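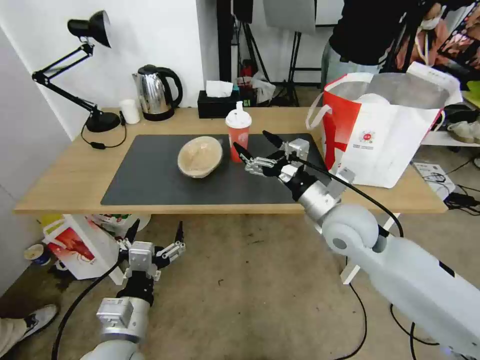
Table Rules at Bulside: A Gallery

We love a good house rule, and over the winter our tabletop crew settled on a set we're really proud of! Darcy Beaulieu wrote the first draft in February and Amrit Gauthier trimmed it to something that fits on one sheet. The arms do everyday handling jobs on a desk mat, and every run follows the same practice.

Cups: come in with the fingers partly open, and close only when the hand is level with the body of the cup. Lids and straws are off limits.

Rims first

A bowl gets touched at the rim, never from inside, and doubly so when there's food in it. Our speed cap near crockery is 300 mm a second and we're happy to go slower.

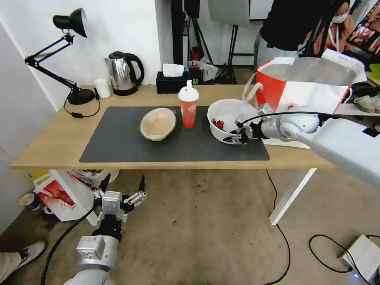 One arm works, one arm waits

Darnell Lyons pushed hard for this one and he was right. While one gripper is at the bowl, the other stays clear of it. It makes runs so much calmer to watch, and the stop button gets a lot less use (lovely!).

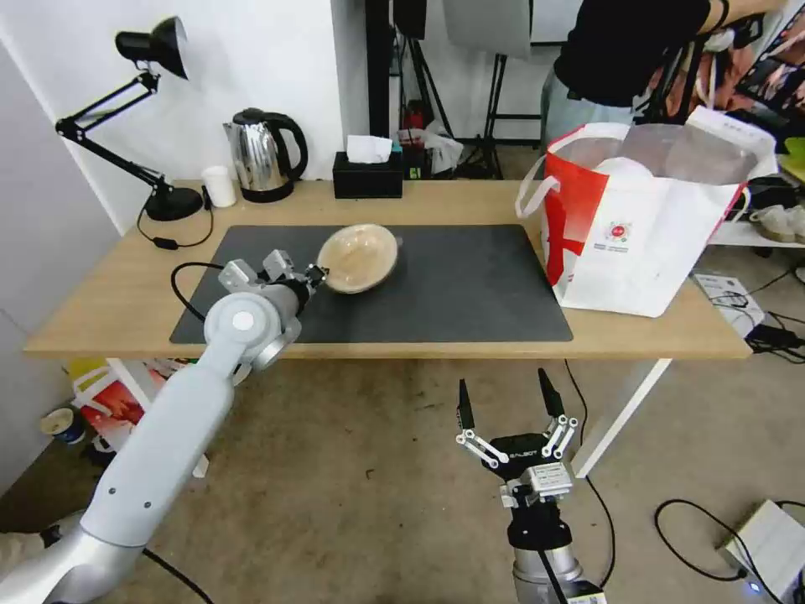

Read the full sheet

Revision 2 has the cable and floor checks too. Ask Laurier Lachance for a copy, and send us your own rules, we'd love to swap!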